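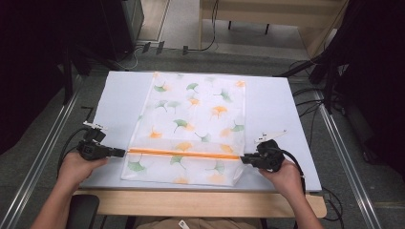 A mesh laundry bag with green and orange ginkgo leaves and an orange zipper.

How a Cartoon Moves
By Arif Bandara

A cartoon is made of still drawings. Each drawing is a little different from the one before it. When they are shown quickly, one after another, your brain joins them together and you see movement.

Key drawings
An animator starts with the key drawings. These show the most important poses in an action. Suppose a fox named Povero jumps over a ditch. The keys are the crouch, the highest point of the jump and the landing.

In-betweens
The drawings that go between the keys are called in-betweens. If the crouch is drawing 1 and the highest point is drawing 10, there are eight in-betweens to make. Drawings that are close together make a slow movement. Drawings that are far apart make a fast one.

Backgrounds
The ditch does not move, so it is painted only once. The fox is placed on top of it – on clear plastic sheets in older films, or on a separate layer in a computer.

Try it
Take a pad of sticky notes. Draw a ball near the top of the last page. On the page in front of it, draw the ball slightly lower. Keep going until the ball reaches the bottom, then flip the pages from back to front with your thumb.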